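Dunbar evening talk, my notes. Slot is 33 minutes including questions, so don't waffle!

Start with the bag. Tip it out on the front table, let people come up and have a feel before I say a word (leave the lids on the paint pots, remember Follau). Then: hello, I'm Mogens Bjarnason, I've been making and mending felted and flocked things for longer than I care to say, and tonight is all about fuzz. Why we like it, why it goes bald, and what shape has to do with it.

Slide 1 is just the title. Move on quickly.

Talk a bit about red. Red is a terror for showing dust, and it's the colour everyone asks for anyway. At the Dalov market I laid out 73 pieces in mixed colours and it was the red ones people picked up first, every time, even the children who had told their mums they wanted green. Ask the room what they'd have gone for. Somebody always says purple.

Then on to shape. A fuzzy coat softens every edge, so if you want a shape to read from the back of a room you have to exaggerate it. Fat bit fatter, thin bit thinner, ridges deeper than you think is sensible. I use the long red piece for this because it has a good round belly at one end and then goes down to something like a handle, with ribs round it. Let them look for a moment before carrying on.
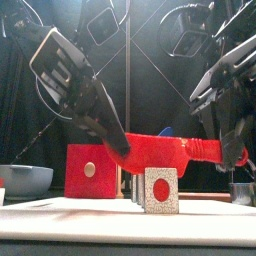 Slide 2: Long red piece with ribbed shaft and end loop, red block in front

Point out the ribs first. You can still pick out the ridges even with the fuzz on top, and that's what I mean by exaggerating. Then the little loop at the end, because I do love a loop. You can hang a thing up by it, and hanging is kinder to a soft surface than a drawer full of other stuff rubbing against it.

Don't forget the block! Same fuzzy red, but look at the small silver disc in the middle of the front. One shiny spot on all that matt red and your eye goes straight there. I could talk about this for an hour (don't).

Care tips, keep it brisk. Soft brush, one direction, 3 strokes and stop. No wet cloths. Sticky tape only if you're desperate, and pat it, never drag it. Tell the Tondurari story here if they're still awake, the one with the 300 pompoms and the hairdryer.

Questions. If it goes quiet, ask who's got a bald teddy at home. Hands will go up.

Brushes are for sale by the door, cash please. Pack the red pieces last so they sit on top of the bag.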